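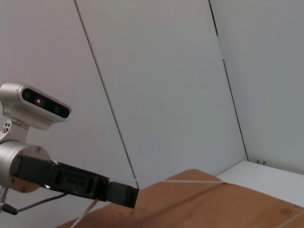 A depth camera and its mounting bracket

About Zovance

Zovance repairs and resells mobile phones and tablets. The company was started by Vicente Mansilla and Yevdokiia Dovhaniuk, who had worked together at a phone store in Paltcombe and wanted to keep older handsets in use for longer.

We have 2 workshops. The one in Paltcombe takes walk-in repairs, mostly screens, batteries and charging ports. The second, on Jayawardena Road, handles mail-in work and trade-ins. We keep parts in stock for 200 models, including many that the manufacturers have stopped supporting.

Every phone we resell is wiped, given a new battery if the old one tests below our limit, and checked on calls, Wi-Fi, speakers and both cameras. The test results go in the box with the phone. We sell unlocked handsets only.

Rafsan Fakir runs the repair bench and trains new technicians. Gangadharan Shenoy buys parts and deals with suppliers. Jérémie Barbier looks after business accounts — schools, delivery firms and clinics that need a batch of phones set up the same way. Our largest order so far was 506 handsets.

Stock and repair tickets are tracked in Numus, our own software, so any member of staff can tell you where your phone is when you call.

Walk-in hours are 9 a.m. to 6 p.m. Mail-in labels can be printed from the Repairs page.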